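3.2 Small items on shared tables

The second part of the survey concerned the things people leave on a shared table between uses. We were interested in ordinary light items: cups, bottles, wipes, keys, paper. Large objects such as bags and laptops were covered in Section 3.1 and are left out here. The records come from two sites, which we call Viken and Ullis, and the coding scheme was drawn up by Anas Amrani and checked on a subset by Stijn Bakker. In all, 1,473 item entries were coded.

Each entry has three fields: the kind of item, its nearest neighbor on the table, and whether it was standing or lying down. We did not code fill level. An early version of the scheme had a field for it, but the coders disagreed too often on colored cups and on clear containers seen against a pale surface, and the field was dropped in September.

Cleaning supplies turned out to be the hardest group to place. A spray bottle can be on a table as a tool in use or as something put away there, and a single view does not settle which. We therefore coded it by type alone and treated its neighbor as the more useful piece of information. Figure 4 gives a case of the pairing we call "drink and cleaner," with the two items almost touching on an otherwise plain stretch of tabletop.

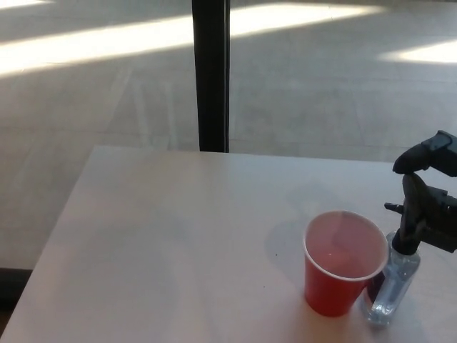
Figure 4. Red plastic cup with a white rim beside a clear spray bottle with a black trigger head, on a light-colored table. Both items coded as standing.

The pairing matters for anyone planning storage around a table like this. Drinking cups and cleaning bottles would normally be given separate places, and the Honorato checklist used at both sites asks for exactly that. At Ullis the rule was followed at most tables. At Viken it was followed less often — the shelf meant for cleaning supplies was 17 steps from the farthest table, and people tended to set a bottle down wherever they had last wiped.

Disposable cups raised a smaller problem of their own. Coders at first split them by color, which produced six categories with very few entries in most of them. We merged these into a single "party cup" code and kept color as a free-text note. Mugs and glasses stayed separate, as they are normally washed and returned to a cupboard, and their positions are reported in Section 3.3.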